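Adari Shared Workshop
Projects > Benches > Arm build, September

Gallery: the Gritow arm on the back bench

This page collects the pictures and notes from the arm build at the Adari workshop. The arm is a Gritow kit with a gripper we put together ourselves, and the job we picked for it is working inside old desktop and server cases: reaching in, getting hold of small parts, and coming back out without hitting anything. Most of the work so far has been mechanical. The notes are in the order we did things. Click a picture for the full size.

The base

The Gritow base plate came drilled for a table with a different hole spacing from ours. We made an adapter from scrap steel and bolted it through the bench top. The first version flexed when the arm was stretched out, so there is a second plate under the bench now. If you use the bench for anything else, leave the bolts alone. They are marked with yellow paint pen so you can tell if one has turned.

Power and cables

The arm has its own supply on the shelf under the bench, with a switch at the front edge where you can reach it with your knee. All the cables run down the outside of the arm in braided sleeve. We tried running them inside and it took an evening to get one connector past the elbow. The sleeve snags now and then on the wrist joint. A strip of felt tape fixed most of that.

The controller

The control box is an Alipour board in a plastic project case. It drives the joints well enough but the fan is loud. Home position is saved as program 4. Please do not save over it. Program 2 is the slow approach for case work and can be changed, but write down what you changed on the sheet.

The gripper

We went through three sets of fingers. The first were printed and bent at the tips. The second were aluminum and too wide to go between parts on a board. The set on it now is narrow and drilled along the length, and the linkage is held with hex bolts that all take the same key. The key hangs on the hook next to the vise. After a long session, check the pivots, as they work loose before anything else does.

The test cases

Girum, the repair shop down the street, lets us have dead machines when they clear out the storeroom. We keep a few on the bottom rack with the side panels off. Pull the drives before you put one under the arm and set them in the bin for wiping. Everything else can stay in. The more cluttered the inside is, the better it is for practice.

Working inside a case

The case goes on the bench with the open side toward the arm. We jog the gripper in by hand with the pendant and keep the speed down once it is past the rim. Lighting is still a problem. The bench lamp puts a lot of glare on bare metal, and moving it to the other side only moves the glare.

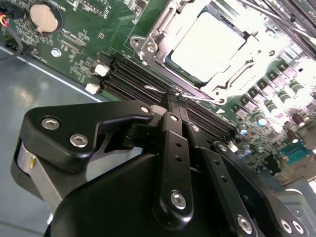

Fingers at the edge of the memory slots, with a thin wire reaching out from between the tips toward the CPU socket.

We count a run from home position to the board and back. The log sheet stands at 372 runs, including the ones that ended with somebody pressing the stop button. Failed runs go on the sheet too, with a word or two on where the arm was when it was stopped.

Still to do

A softer lamp, or a sheet of diffuser over the one we have.
Thinner tips. The steel for these is in the drawer labeled GRITOW SPARES.
A proper clamp for the cases. They are held with two wood blocks and a strap, and the lighter ones slide.
New labels for the pendant buttons, as the old ones have rubbed off.

More pictures will go up when the new tips are on. The parts list and the drawing for the adapter plate are in the binder on the shelf over the bench.

Back to Projects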